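나무 판 하나 사는 데 이렇게 오래 고민할 일인가 싶었는데, 결국 샀고, 석 달 가까이 썼고, 할 말이 꽤 쌓여서 적어봅니다. 오늘이 2023년 9월 30일이니까 여름을 통째로 같이 보낸 셈이네요.

제가 산 건 Honkanen이라는 작은 목공 브랜드의 집성 원목 판이에요. 원래는 도마로 나온 제품인데 저는 처음부터 작업판으로 쓸 생각이었어요. 블록 같은 자잘한 물건을 올려놓고 이리저리 배치해 보는 일이 많은데, 작업대 상판이 파란 타공판이라 그 위에 바로 놓으면 구멍 때문에 눈이 어지럽거든요. 작은 부품은 구멍에 모서리가 걸려서 삐딱하게 서고요. 위에 뭐든 평평한 걸 하나 깔아야겠다 하고 벼르던 참이었습니다.

## 왜 하필 나무였나

처음엔 Saltex 고무 매트를 썼어요. 미끄러지지 않는 건 정말 좋았는데 냄새가… 일주일을 베란다에 널어놔도 안 빠지더라고요. 게다가 말려서 배송된 탓에 끝이 자꾸 들려서, 블록을 가장자리에 두면 슬그머니 기울어요. 2주 쓰고 동생 줬습니다(동생은 신발장 앞에 깔고 잘 쓰고 있어요).

그다음 후보가 흰색 플라스틱 판이었는데, 이건 조명 아래서 번쩍거리는 게 싫어서 장바구니에서 뺐어요. 그러다 Iona McIver 씨가 블로그에 올린 작업대 정리 글을 보고 아, 나무를 깔면 되는구나 했죠. 색도 밝은 걸로 골랐고요. 어두운 월넛도 예쁘긴 한데 저는 알록달록한 블록을 올릴 거라 바탕이 연해야 색이 잘 살아요.
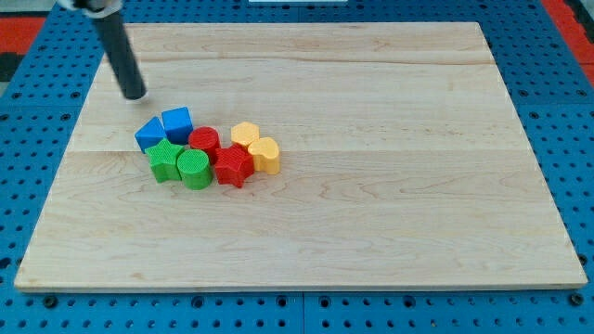

크기는 아주 만족해요. 블록을 한쪽에 모아 두고도 앞에 손 놓을 자리가 넉넉하게 남거든요. 한 치수 작은 것도 있었는데 그걸 샀으면 분명 후회했을 거예요. 대신 보관할 때는 좀 귀찮습니다. 서랍엔 당연히 안 들어가고 세워 두자니 넘어질까 불안해서, 저는 그냥 늘 작업대 위에 둡니다.

나뭇결은 호불호가 갈릴 것 같아요. 전체적으로는 연한 단풍나무 느낌의 색인데 분홍빛이랑 황갈색이 은은하게 섞여 있고, 군데군데 진한 줄무늬랑 옹이가 보여요. 저는 이게 너무 좋아요! 그런데 상품 사진처럼 매끈하고 균일한 걸 기대하신 분이라면 상자 열고 당황하실 수도 있어요. 판매 페이지 후기에도 옹이 때문에 별 하나 깎은 분이 있더라고요. 판재를 이어 붙인 선도 가로로 희미하게 보이는데, 손톱으로 긁어 봐도 걸리는 느낌은 없었습니다.

## 아쉬운 점도 있어요

첫째는 미끄럼. 밑에 고무발이 없어서 힘줘서 밀면 판이 통째로 움직여요. 타공판 위라 좀 나을 줄 알았는데 별 차이 없더군요. 저는 얇은 미끄럼 방지 패드를 네 귀퉁이에 붙였고 그 뒤로는 괜찮아요. 이 가격이면 패드 정도는 같이 넣어 주지 싶긴 합니다.

그리고 마감. 윗면은 부드러운데 모서리는 사포질을 하다 만 것처럼 살짝 까끌했어요. 400방 사포로 제가 직접 슥슥 밀고, Oltura 오일을 얇게 두 번 발랐습니다. 바르고 하룻밤 두니 색이 아주 조금 진해졌고요. 오일은 꼭 바르세요, 안 바르면 커피 자국이 바로 남아요. (네, 해봤습니다. 뒷면에 동그랗게 하나 있어요.)

휘는 문제도 많이들 물어보시던데, 장마철 지나고 자를 대 보니 제 건 멀쩡했어요. 다만 에어컨 바람이 바로 닿는 자리는 피했고, 가끔 뒤집어 놓기도 했어요. Nektarios Kouris 씨네 작업실에서는 같은 제품이 한쪽으로 살짝 떴다고 하니 뽑기 운도 있는 모양입니다. 겨울에 난방 틀고 나면 어떨지는 저도 아직 모르겠고, 내년 2월쯤 다시 재 보고 댓글로 남길게요.

## 블록 올려놓고 쓰기엔?

타공판에 바로 놓을 때랑은 비교가 안 돼요. 블록이 반듯하게 서고, 살살 밀어도 구멍에 걸리지 않으니까 줄 맞추기가 편해요. 놓을 때 나는 소리도 마음에 들고요, 딱 하고 낮게 울리는 소리. 무광이라 눈도 편합니다. 연필로 위치 표시를 해 놨다가 지우개로 지우면 웬만큼 지워지는데, 오일 바르기 전에 그은 선은 아직도 희미하게 남아 있어요. 표시할 일이 있으면 오일부터 바르시길.

가격은 배송비까지 439크로네 들었어요. 도마로 치면 비싸고 작업판으로 치면 글쎄, 그냥저냥? Emurham에서 나온 비슷한 판은 184크로네면 사는데 그건 두께가 얇다고 해서 저는 패스했습니다. 둘 다 써 보신 분 계시면 어떤지 좀 알려 주세요, 하나 더 들일까 고민 중이라서요.

별점은 다섯 개 만점에 네 개. 모서리 마감만 좀 더 신경 써 줬으면 다섯 개 줬을 거예요.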